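Household Manipulation Program: Collection Moves Into Furnished Rooms

The Kultby laboratory has begun the second stage of its effort to gather examples for the Brisent learning system. The first stage took place entirely at workbenches. The present stage is being carried out in furnished living spaces, where the system must learn to handle soft goods near upholstered furniture and in tight corners.

Operators guide the gripper by hand through each task, and the wrist camera records the approach, the grasp and the release. An example is kept only if all three parts are complete. Each operator works for no more than 26 minutes before a rest period, a limit adopted after the quality of recordings was found to decline late in longer sessions. 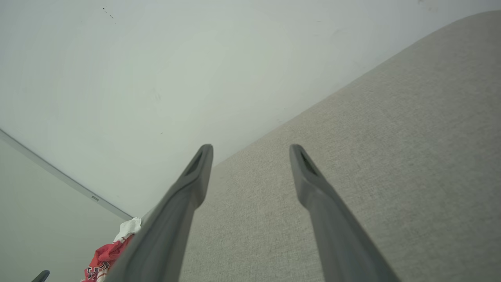

Zulmira Serrano, who coordinates the collection, has asked that operators vary the starting position of the gripper between examples. Early recordings began from nearly the same point each time, and the trained system performed poorly when it started elsewhere. Operators now choose from 14 starting positions - several of them high or at a steep angle - and note the choice in the session log.

Review of the recordings is shared with the Marinho office, which returns comments in about 10 working days. Staff who wish to train as operators should contact the Kultby front desk before the end of December. Six places are available.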